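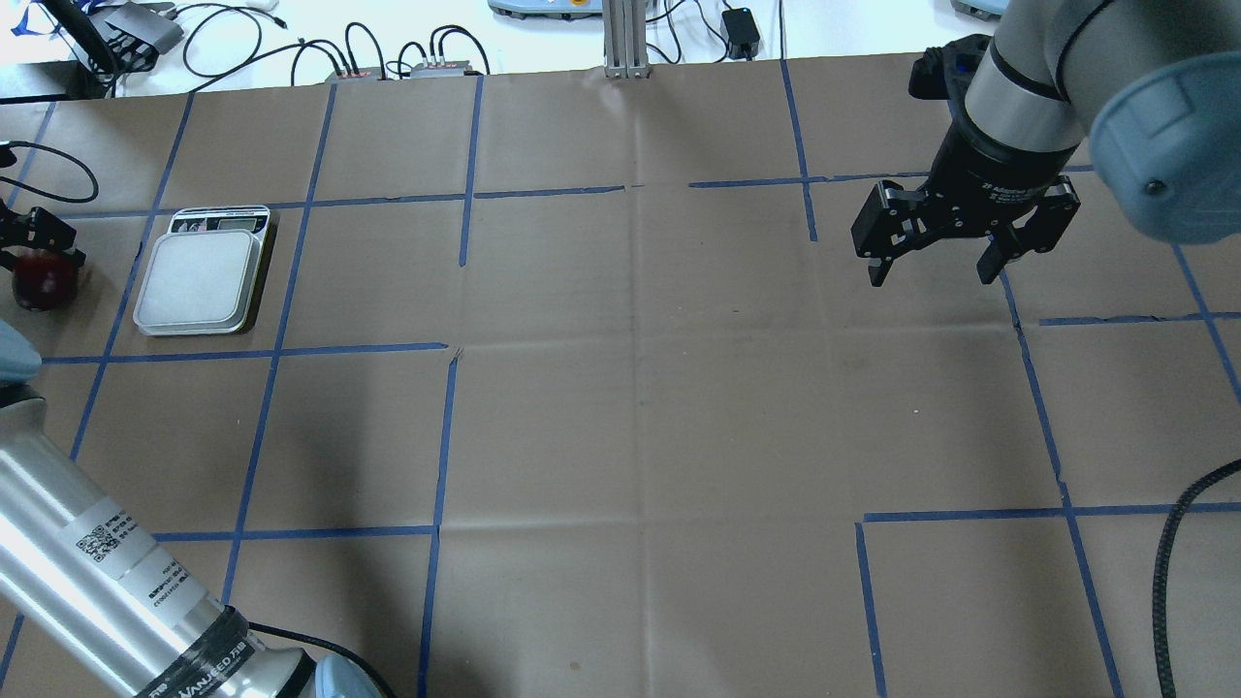 扎卡里·戈斯兰问:一个苹果到底有多重,用手掂一掂不就知道了吗?为什么还要拿秤来称?

手能分出轻重,但分得不细。左手拿一个苹果,右手拿一个西瓜,谁都知道哪边重。换成两个大小差不多的苹果,多数人就要猜了。手还会受别的事情影响。刚搬完一箱书,再拿起苹果,会觉得苹果特别轻。拿过一片树叶再拿苹果,又会觉得它沉。

秤没有这样的感觉。同一个苹果,上午称和下午称,读数应该一样,或者只差一点点。

这一篇讲厨房秤怎么用,也讲怎样用纸和胶带把一张桌子变成称东西的地方。

秤里面有什么

电子厨房秤的上面有一个平平的台面,叫秤盘。东西放上去,会往下压。秤盘下面藏着一小块金属,受到压力时会弯一点点,弯得非常少,眼睛看不出来。金属上贴着很薄的感应片,金属一弯,感应片里的电流就跟着变。秤里的小电路把这个变化算成数字,送到显示屏上。

东西越重,金属弯得越多,数字就越大。东西拿走,金属恢复原样,数字回到零。

如果放上去的东西太重,金属可能弯得太厉害,以后就回不到原来的样子了。所以每台秤都有一个最大的称重,通常印在秤上或者写在说明书里。有的小厨房秤最多称2000克,也就是两千克。不要坐在秤上,也不要站上去。厨房秤和体重秤是两种东西。

克和千克

称小东西用克。一枚回形针差不多是一克。称大东西用千克,1000克等于一千克。买菜的时候还会听到“斤”,一斤是500克,两斤就是一千克。

于盖特·麦金太尔在家里称过一个很大的苹果,读数是272克。她又称了一口带盖的汤锅,里面什么也没有,读数是1315克。她的秤最多称2000克,把汤锅放上去以后,锅里还能装多少克的东西?

用减法算。

2000减去1315,等于685。

锅里最多还能装685克。像那样的大苹果,放两个是544克,放得下。放三个是816克,就超过了。

遇到这种情况,可以把苹果拿出来分几次称,再把几次的数字加起来。

去皮是什么意思

“去皮”听起来像要给苹果削皮,其实说的是容器。把碗放在秤上,秤会显示碗的重量。这时候按一下去皮键,数字变成零。再往碗里放葡萄,显示的就只有葡萄的重量了。有的秤上这个键写着“TARE”,意思相同。

顺序不能弄反。先放碗,再按键,最后放葡萄。如果先把葡萄放好才按键,葡萄和碗会一起变成零,就要倒出来重做。

按过去皮键以后,把碗拿走,屏幕上可能出现一个前面带减号的数字。秤没有坏。它还记着那个碗,碗不见了,它就告诉你少了多少。再按一次键,数字会回到零。

要记住,去皮不会让秤变得更能装。碗的重量还压在秤上,仍然要算进最大称重里。前面那口汤锅去了皮,也还是只能再放685克。

给桌子分格子

称一样东西,不需要格子。要称许多样东西,桌上很快就会乱。称过的苹果和没称过的苹果混在一起,就得从头再来。分格子可以帮上忙。

需要的材料有:

一卷牛皮纸
一卷蓝色的美纹胶带(刷油漆时用的那种)
一把尺子
一支铅笔
一把剪刀

先把桌面擦干净,等它干。把牛皮纸铺在桌上,用手从中间往两边抹,尽量抹平。纸上留下一道折痕或几处皱纹没有关系,只要秤不放在鼓起来的地方就行。纸边可以用胶带固定在桌子上。

然后用尺子和铅笔轻轻画线。横着画几条,竖着画几条,格子的大小看你要放什么。放秤的那一格要比秤大一圈,手伸进去拿东西的时候才不会碰到秤。

画好以后贴胶带。长的胶带最好两个人一起贴,一个人按住一头,另一个人慢慢拉直。一个人贴也可以,那就把胶带撕成几段,一段接着一段贴。接头的地方有时会错开一点,格子还是格子,不用揭掉重贴。用剪刀剪的边是齐的,用手撕的边会有些毛。

美纹胶带的粘性比包装胶带小,揭的时候不容易把东西撕破。不过贴在纸上时间长了,还是可能带起一层纸。揭的时候要慢,把胶带往回折着拉。
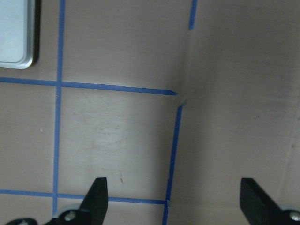
如果称东西的地方靠着一块立起来的板,或者靠着墙,在平面和立面相接的角落也可以贴一条胶带,当作最外面的边界。贴角落比贴平面难。可以先把胶带的一头按好,再用指甲或者尺子的边一点一点往里压。转角处有破损或者不平的地方,胶带贴不牢,可以在那里停下来,另起一条。

秤不要紧靠着墙。碗边如果碰到墙,墙会托住一部分重量,读数就偏小了。托盘也一样,大托盘放在小秤上,边缘会伸到秤外面,要看一看它有没有碰到旁边的东西。

哪一格放什么

奥德丽-安妮·福丁的做法是这样的:左边一格放秤,近处的一格放还没有称的东西,远处的一格放称过的东西,右边空出一格写字。惯用左手的孩子可以把它们左右换过来。

格子可以起名字,写在小纸条上。比如“等候”“秤”“称完了”“记录”。名字写短一点,离得远也能看清。

洛里耶·科米尔试过用水果的种类来分:苹果一格,橘子一格,柠檬一格。两种办法都行。按“称过”和“没称过”来分,适合东西很多的时候。按种类来分,适合比较它们谁轻谁重。

动手称一次

准备几样不怕碰的东西,例如苹果、橘子、土豆、一块橡皮。

一、打开秤,等屏幕上出现零。

二、看清楚单位是不是克。有些秤可以换成盎司或者毫升,换错了,数字会差很多。

三、猜一猜第一样东西有多重,把猜的数写下来。

四、把它轻轻放在秤盘中间,松开手。

五、等数字不再变,读出来,写在猜的数旁边。

六、拿走它,看屏幕有没有回到零。

苹果是圆的,在平的秤盘上可能会滚。让它底下凹进去的那一面朝下,一般能站稳。还滚的话,就先放一个小碗,按去皮键,再把苹果放进碗里。

放的时候不要往下丢。东西砸在秤上,那一下的力比它的重量大,数字会先跳高再落下来,次数多了对秤也不好。

记录可以画成一张表,第一列写名字,第二列写猜的数,第三列写秤的读数,第四列写两个数相差多少。

穆托妮·凯贾奇提到,她班上的孩子第一次猜苹果,有人写了20克,也有人写了2000克。称过三四样东西以后,猜的数就接近多了。拿一样已经称过的东西在手里,再去掂下一样,也会好猜一些。

读数为什么会变

同一个苹果称两次,得到的数可能不同。先检查这几件事。

桌子是不是在晃。有人靠着桌子写字,秤也会跟着动。

秤的四个脚是不是都踩在平的地方。如果有一个脚压着胶带或者纸的皱褶,秤就会歪。

手或者袖子有没有碰到秤盘。

风扇是不是对着秤吹。轻的东西更容易受影响。

都查过了,数字还是只差一克,那是正常的。很多厨房秤只能显示到整克,真正的重量如果在两个数中间,它有时显示这一个,有时显示那一个。可以称三次,选出现最多的那个数。

还有一种情况,过了几天再称,苹果真的变轻了。苹果里有很多水,放着的时候水会从果皮慢慢跑到空气里。想知道跑了多少,可以每天早上八点称同一个苹果,把数字写在同一张纸上。削过皮的苹果和没削皮的苹果各称一个,放在相邻的两格里,几个小时以后再比一比。削了皮的那个不要再吃了。

收拾

先把吃的东西放回去,再关秤。秤盘用拧干的湿布擦,不能放进水里洗,水流进去会弄坏电路。擦完后平着放,上面不要压书。

牛皮纸如果还干净,可以连着胶带一起卷起来,下次铺开接着用。卷的时候让有胶带的一面朝外,胶带不容易起皱。小纸条夹在记录本里,和记录表放在一起。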